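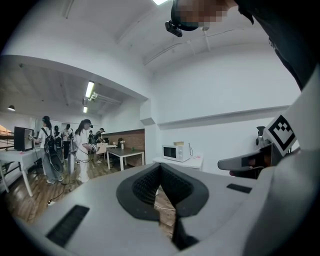 3.2 Collection with hand-held grippers

All demonstrations were recorded without a robot in the loop. Each operator wore a head-mounted camera and held a gripper with a camera of its own, following the Braketti protocol. Square markers on the gripper gave us a second estimate of its pose, which we compared with the visual track from the gripper camera. We recorded 300 demonstrations with 12 operators.

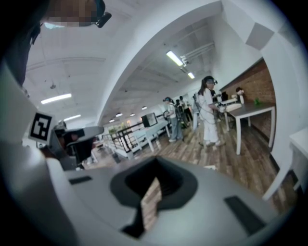 Sharing one room saved setup time but made tracking harder. People walked through the background, and the map built at the start of a session went stale. We kept a demonstration only if the two pose estimates agreed over its full length - 209 passed this test. Most of the rejected ones failed in the first few seconds, before the tracker had settled.

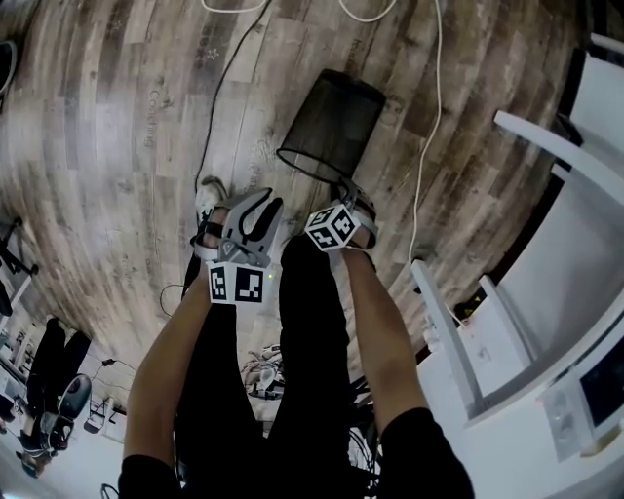
Figure 4. Grippers and head-mounted cameras during collection.

Asking operators to hold still at the start of each take helped more than any change to the tracker settings. Kourkoulas and Halvorsen checked the rejected takes by hand and recovered 16 of them. These are left out of the training set and used only in Section 5.

Related items
Marker-based pose checks for wearable capture
Plivska: a policy baseline for tabletop tasks
Head and wrist views compared

Shares 16 Comments 0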